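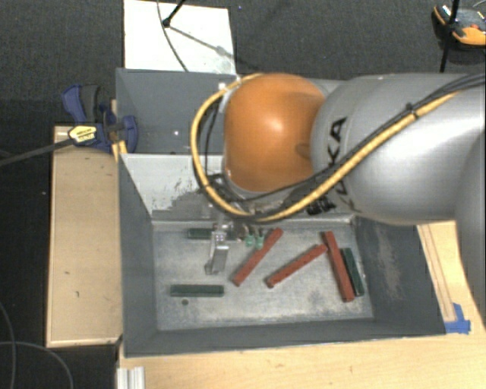
*Red and dark-green bars in a metal bin at the Holness packing hall.*

**Holness packing hall moves its bar lines to open metal bins**

Gamska has finished changing over the packing hall at Holness, where its snack and soap bars are sorted before boxing. The hall reopened in July with 46 deep metal bins in place of the cardboard trays used on the old lines.

Trays at Holness had to be thrown away when they split or got damp, and the hall was getting through several pallets of them each month. The bins can be washed and used again. They have sloping walls, so bars slide down to the floor of the bin and are easier to reach when stock runs low.

The bins came second-hand from Skudari, which closed one of its own stores last year. Gamska chose to keep them as they were – scuffs and worn patches included – and spent the money on new racking and better lighting over the benches.

Bars now arrive from the wrapping room in mixed colours and are sorted by colour before they go into boxes. Under the old system each colour had a line to itself, and one line would often stand idle while another fell behind. Holness has gone from 3 lines to 2 as a result, and the space left over is being used to store flat boxes and tape.

The first mixed boxes from the hall will go to Thongdee, which sells them through 41 shops and by post. Boxes will carry a new label listing the colours inside. Orders already placed for single-colour boxes will be met in full, and that range will stay on sale at the same price.

No jobs have been lost in the change. Staff from the third line have moved to boxing and dispatch, and shift times are the same as before. The early shift still starts at 6 am.

Work on the loading bay is the last part of the project. Lorries will use the side gate until the new ramp is ready, and drivers should follow the signs from the main road. Deliveries are being taken between 7 am and 3 pm.

**Notes to editors**

Gamska makes and packs wrapped bars for shops and mail-order firms. The Holness hall handles sorting, boxing and dispatch; wrapping is done in the building next door.

Trade customers who would like a sample box can ask through their usual Gamska sales contact.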